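Section 7 – Gripper stalls and faults at the case panel station

Applies to the Zetwood cell only. The Resport cell has its own sheet. Revised March 26, 2022 after the fault 174 stops.

7.1 What fault 174 means

The finger has met something it did not expect and the motor current went over the limit. Nine times out of ten it's a fingertip caught in a slot or under a raised tab on the grey panel. The arm holds position. It does NOT let go of the load by itself.

CAUTION – the arm is still live during a 174. Fingers can close again without warning. Hands out until step 3 is done.

7.2 Clearing the stall

1. Press the stop on the pendant. Don't use the software pause, it leaves the drives on.
2. Wait 30 seconds for the drives to bleed down.
3. Lock off at the isolator. Take the key with you.
4. Look at where the fingertip is before touching anything. Torch if you need it.
5. Support the panel with one hand, flat side, away from the links.
6. Back the finger off with the hand release. Small movements. If it won't go, stop and see 7.4.
7. Check the tip and the panel for bent metal. Bent tabs – scrap the panel, don't straighten it.

Most stalls come on the way in, with the gripper reaching up into the open side of the panel at a steep angle. Plenty of slots and tabs there and not much clearance for the links. 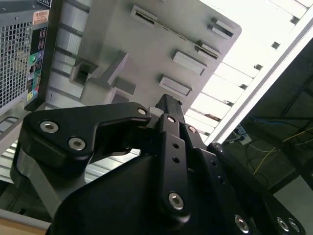 Amerley Ofori adds that step 6 goes wrong when people pull the finger towards themselves, and she wants everyone to push it back along the line it came in on, even if that means walking round the bench. She has had two bent links from pulling and would like no more.

Agreed, do it her way.

7.3 Before restarting

1. Go over the hex bolts on both finger links. Any loose one, stop and report. Do not nip it up and carry on.
2. Move all cables well clear of the arm's path.
3. Key back in, drives on, jog out at low speed. Keep a thumb on the stop.
4. Set the approach force to 200 in the grip menu. It resets to the old value after a lock-off, so check it evry time.
5. One dry run with no panel. Then one with.

NOTE – if the screen still shows 174 after the dry run, the fault was not cleared, only hidden. Back to 7.2.

7.4 If the finger won't release

Leave it locked off. Ring Reginald Pennington on extension 3184. No levers, no screwdrivers in the links. Write the time and the panel batch in the log, and tag the cell so the next shift dosen't power it up.

Replacement links come from Nguyen-Tran. New set due in April – until then only one spare, so go gently.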